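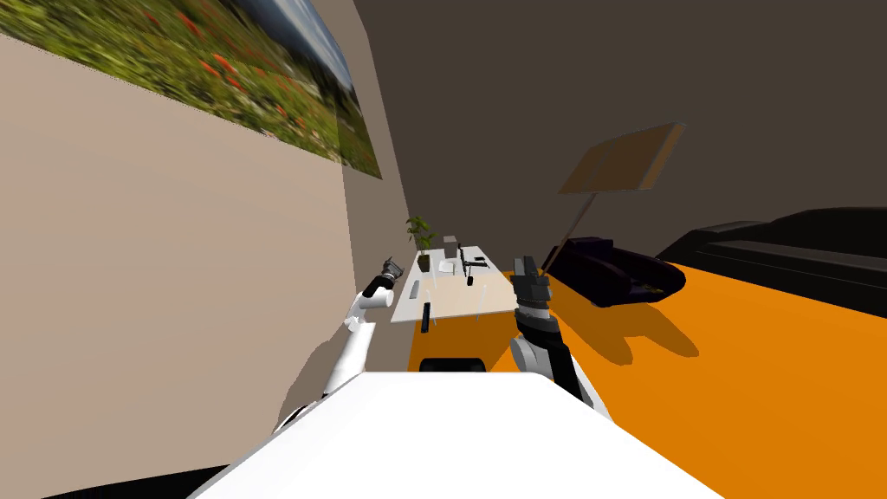
Lellinby, August

Simulation group, Friday meeting. Chair: Liam Dolan. Notes by Buckley.

1. Last time's notes
Approved with one fix: the grasp log belongs to Zodach, the planner is Jimport.

2. The early-close fault
Great turnout for this one! Liam replayed the desk task. Out of 341 simulated runs, 26 ended with the gripper closing before the planner had sent the close command. Everybody was very happy to have a fault that repeats at last, after weeks of chasing it.
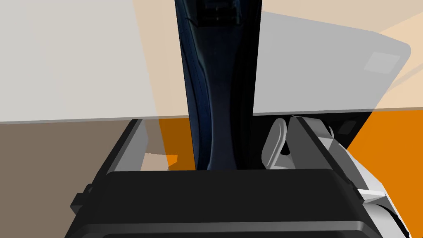

Liam thinks the planner reuses the last target when a new one arrives late. Zodach's log backs him up, with the old target showing in all 26 bad runs. A really nice piece of digging, and thanks to the night crew for the long replays.

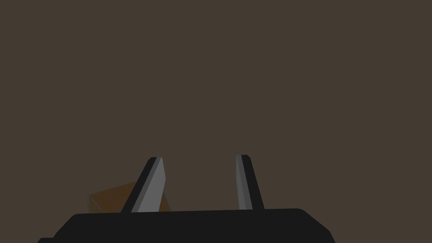

Gripper open, brown box behind the left finger.

3. Safety stop
The stop command did go through each time, but in 2 runs the arm drifted afterward. We agreed this matters more than the early close and gets fixed first. No transfer to the real arm until 20 clean runs in a row, stop test included.

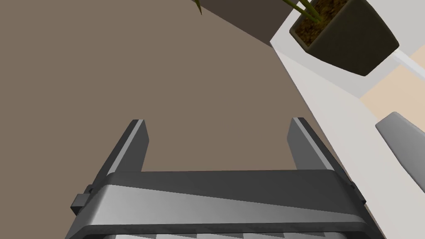
Buckley asked if the wrist view could be saved with every stop from now on. Yes, and everyone loved the idea! Zodach will add it to the log, along with the time of the last target.

4. Actions
Liam: patch for the late target.
Buckley: stop test, rerun both drift cases.
Zodach: log changes.

Meeting closed at noon. Next one same time, same room.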